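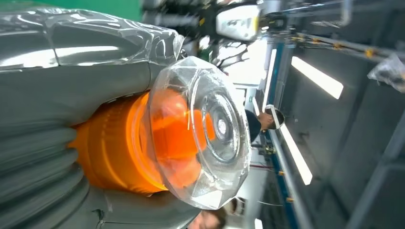

The practice green at Mallham opens at seven, and Piret Uibo is usually there before the gate. She has played off a handicap of 4 for three seasons now, and she says her driver has very little to do with it.

"I bought a new driver every second year," she told me. "My putter was from my uncle. I never asked if it was the right length for me."

Last September she finally asked. Tõnu Pētersons, the fitter at the club, measured her posture and cut two centimetres from the shaft. He also changed the grip to a thicker one, the Vanags, which keeps the wrists more quiet. She did not like it. For the first weeks she left every long putt short, and she almost put the old grip back.

Pētersons hears this complaint often. A shorter putter feels lighter in the swing, so the player must learn the distances again. He gives his customers a simple exercise: three balls, one hole, and the eyes closed at the moment of the stroke. You say aloud if the ball is short or long before you look. It is a boring exercise and many people stop after one evening.

Elīna Juška, who plays in the same Thursday-less league of shift workers as Uibo – they meet when the hospital rota allows – went another way. She kept her length and changed the head, from a blade to a Gemix mallet with a long white line on top. The line helped her on short putts. On the fast greens at Oltirier she found it a disturbance, and there she covers it with black tape.

Is the fitting worth the money? Uibo paid 58 euros, with the grip included. Jurgita Tamošiūnaitė, who teaches juniors at Mallham, would rather see people spend it on two lessons first, because in her opinion most of them aim to the right and do not know it. She puts a coin one metre in front of the ball and asks them to roll over it. The good players miss the coin too.

Uibo has tried the coin. She hit it six times from ten, and then she went back to the long putts, where she still leaves a few of them short.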